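Flekbridge Handling Group
Minutes of the equipment review meeting
Feb 13, 2018
Meeting room, Pukilcombe site

Present: purchasing, lab operations (two), software, safety, training. Elard sales and Elard support joined by phone for items 2 to 5.
Apologies: finance. Comments were sent in writing and are covered under item 6.

1. Minutes of the last meeting

Agreed with one correction. The line on the storage cage should read "lab operations to clear," not "purchasing to clear." The quote for new bench lighting has still not come in and is carried over.

2. Collet hand-held gripper kit: where the trial stands

Lab operations reported. Elard has lent us the Collet kit for 60 days. It came as a pair of grippers with cables, marker plates, the recording software and a printed setup guide. The setup guide was for an older version and Elard sent the right one by email the next morning. Time lost was most of one afternoon.

The meeting was reminded what we are trying to decide. We want to record people doing table tasks with the grippers in their hands, so that the recordings can be used later to train an arm. The other option is to keep driving the arm directly, as we do now. Driving the arm is slower, and it ties up the arm while someone learns.

The trial plan asked for 50 recordings each of three kinds of task: rigid parts into a tray, soft goods, and two-handed passing. Rigid parts are finished. Soft goods are under way. Passing has been started only in practice runs.
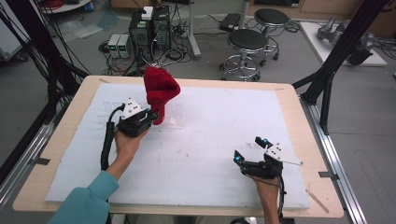

Lab operations said the soft goods work is taking longer than the rigid parts did. Operators need more tries before they are happy with a run, and they tend to stop and restart when the material slips or folds over. Software asked that these stopped runs be kept and marked, and not deleted. Agreed.

Elard support asked if operators were squeezing all the way closed on fabric. Lab operations said some were and some were not. Elard said either is fine for the hardware, but that we should choose one way and put it in the operator notes so the recordings are easier to compare. Training will add a line.

3. Handling and comfort

Training collected comments from everyone who has used the kit so far. The main points:

The grippers are easy to learn. New operators were making usable recordings on their first day.

The weight is acceptable for short sessions. Two people reported sore wrists after a full morning. Safety wants a break written into the schedule and does not want it left up to the operator.

The cables are the most common complaint. They pull a little when the arm is stretched out, and operators notice the drag more on one side than the other. Elard offers a lighter cable as an extra. Purchasing asked for it to be included in any order at no charge. Elard sales will come back on this.

The white plates with the markers get in the way when both hands work close together. Operators have been turning their wrists out to keep the plates from touching. Software said a plate that is turned away or covered can be lost by the tracking, so this matters for more than comfort. Elard has a smaller plate in test and expects it in July. We could not get a firm price.
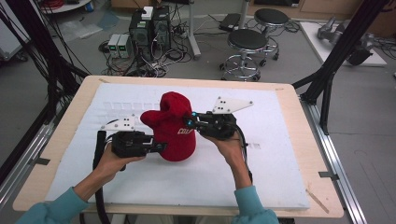
4. Work surface and test objects

The white foam board stays. It gives a plain background and saves the table top from scratches. It does pick up smudges. Software does not see any effect from these in the recordings, but would like the board swapped when marks build up. Lab operations to order spare boards from the usual supplier.

There was a longer discussion about objects. The list sent by Elard is mostly blocks and cups. Lab operations thinks it is too easy and does not match what our customers handle. It was agreed to keep our own list, with caps, folded cloth, divided trays and small packaged parts. Purchasing reminded the group to buy more than one of each item, as we had trouble replacing a tray last year after the maker changed the size.

Elard asked for a copy of our object list. Agreed, with customer names removed first.

Start positions were also raised. At present the operator puts the objects down wherever they like. Software would like some runs where objects overlap or touch, because most of the early runs have everything neatly spread out. Lab operations will add this to the run sheet. Where both hands begin the run should go on the sheet as well.
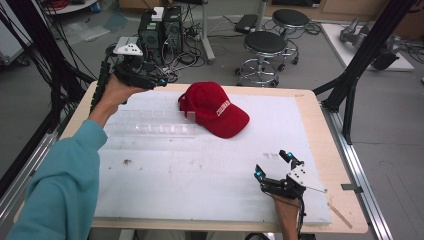

5. Software and data

The trial has produced 1937 files to date, counting logs and calibration files along with the recordings themselves. File naming is poor. The Collet software names files by time only, and the task has to be typed in by hand afterward. This has already caused mix-ups, where soft goods runs were filed as rigid parts. Elard support said the next release will let the operator choose a task name before recording. We asked for a date and were told "soon." Purchasing noted that this is not a date.

Calibration takes a few minutes each morning and has to be done again if anyone bumps the posts. Lab operations would like tape on the floor to keep stools and cases back from the table. Safety supports this and also wants the loose cables on the floor gathered and covered before the next visitors come through.

Elard left the call at this point.

6. Cost and decision

Finance wrote that the purchase can be met from this year's equipment budget if it is one kit only. A second kit would have to wait. Software prefers to buy one kit with the longer support plan. Lab operations prefers two kits with basic support, as one pair of grippers will be shared between too many people. No agreement was reached.

It was agreed to finish the trial first and not to sign anything before the passing recordings are done. Purchasing will tell Elard.

7. Actions

Lab operations: finish soft goods, start passing, update the run sheet, order foam boards, tape the floor.
Training: add the grip line and the break times to the operator notes.
Software: sort the misfiled runs and send lab operations a list of any that need repeating.
Safety: floor cables.
Purchasing: written quotes from Elard for one kit and for two, with the lighter cable shown as its own line.

8. Other business

The door at the loading side is sticking again. Reported to the landlord.

Next meeting to be set when the passing recordings are finished.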